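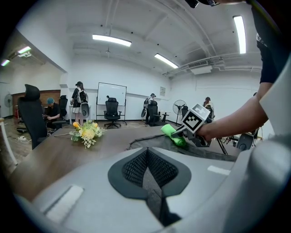
The open day at Clusavance on Friday, 03/12/2021 was the first time the company has let our members see how its robots are taught, and 85 people signed up for it. Groups went in 9 at a time, which is about what the demonstration room holds once the chairs are in. The task we watched was table clearing. An operator works with a handheld gripper in place of bare fingers, and the gripper picks things up the way a robot hand would. The cloth was bright green, which helps everyone in the room follow it, and the operator pinched it between the gray fingers and held it just over the wood. Yellow and white flowers lay on the same table, and a dark gray mat took up part of the right-hand side. The black-and-white square block on top of the tool is a marker. Software uses it to work out where the gripper is and which way it is turned.

Ghizlane Gaber ran the demonstration and took most of the questions. She has been with Clusavance since it moved to Storkotbridge, and before that she worked on packing machines at Uvatmont. Her short version was that a robot arm is slow and awkward to steer by hand, and a person holding a gripper is quick. So the company records people doing the job with the tool, and the recordings are used to train the arm. One pass at the table takes less than a minute. Folding the cloth takes longer and goes wrong more often.

Several of us asked why cloth is such a problem. A cup has the same shape every time you reach for it. A cloth does not. It slumps, it catches on its own corners, and if you grip it too far in you pick up two layers when you wanted one. Gaber said the team has recorded 2,250 passes with cloth so far, against 1,000 with hard objects such as mugs and boxes, and the arm is still better at the mugs. She did not give a success rate and said she would not until the tests are repeated in the new year.

Members were invited to try the tool themselves in the afternoon. It is lighter than it looks. The hard part is that you lose all feeling for what you are holding, and you have to watch the tips the whole time. Most people squeezed too hard on the first try. Cayetano Peñalver, who taught shop class in Salcedo for many years, got a decent fold on his second attempt and was asked to do it again slowly so the others could see where he took hold. He started from a corner and let the cloth hang before he laid it down.

There was some discussion of what the robots are for. The company is talking to two hotels and a hospital laundry, and hopes to have an arm working in one of them by August. Gaber was plain that the first jobs will be simple ones — wiping down, sorting, moving light items from a table to a cart. Fitted sheets are a long way off. One member who used to manage a hotel asked about noise and floor space, and was told that the arm is quiet but needs a clear area marked off around it for safety. He thought that would rule out most of the back rooms he has worked in. Gaber wrote this down and said she would like to hear from anyone else with experience of that kind.

A few practical notes for members who missed it. Clusavance will repeat the visit if enough people ask. The room is on the ground floor, but there are cables across the concrete in places, so flat shoes are a good idea. Parking behind the building is limited and the bus from the center of Storkotbridge stops across the road. Children over ten are welcome with an adult. The demonstration lasts 40 minutes, and you should allow the same again if you want a turn with the gripper.

If you would like to be on the list for a second visit, please tell the office by phone or leave your name on the sheet at the next meeting. Peñalver has also offered to give a short talk on how the marker tracking works, with a model he is building at home. We will print the date when the hall is booked.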